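The Ustari Planner

By Shamim Afridi

1. Fifty-three

The planner had a setting called patience, and Marisol Rivadeneyra had set it to 3. The units were undocumented. Kastriot Vlachou, who wrote the thing, had left for Tariritz in February and taken the units with him.

"Try 34," said Hammad, from behind his soup.

At 34 the arm thought for so long that the watchdog declared it dead and sent everyone an email. At 3 it was brisk and wrong. It would work out a lovely path to the bin, admire the path, and then notice it had a left arm as well, which it treated each time as fresh and upsetting news.

Marisol opened the collision file. The left hand was entered as an obstacle, a movable obstacle, and, in a comment signed K.V., "a friend." She deleted the friend. She told the left hand to stay on the table and the planner to believe it, and ran attempt 53.

The log scrolled. Grasp candidates: 133. Rejected: 133. Then, after a pause she chose not to call sulking, one candidate came back from the dead with a confidence score of zero point something.

"Take it," Marisol told the screen. "I've married on less."

The right arm swung over the rim and the fingers went down into the bin. The lid stood up behind them. The left hand lay palm-inward on the wood, fingers out toward the bin, like a guest who has been asked not to help.

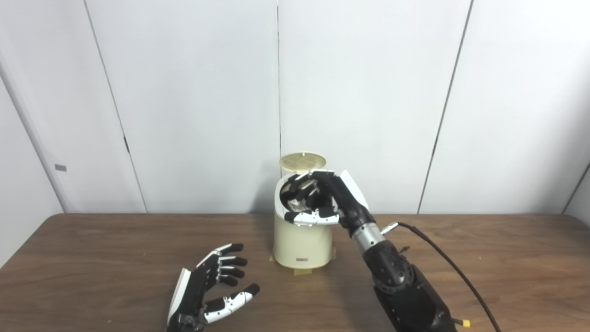

2. Contact

"Contact," said the log.

"With what?" said Hammad.

The log had no field for that. Kastriot had planned one; there was a ticket. Marisol found it, still open, assigned to a Yasir Chaudhry, whom neither of them had ever met.

She wrote to Kastriot instead. She asked what the units of patience were, and whether the planner was supposed to stop there, fingers in, waiting.

His answer came before Hammad had finished the soup.

"Seconds, I think," it said. "Or tries. Is my friend all right?"

She looked at the left hand for a while. Then she put the line back in, comment and all, and pressed resume.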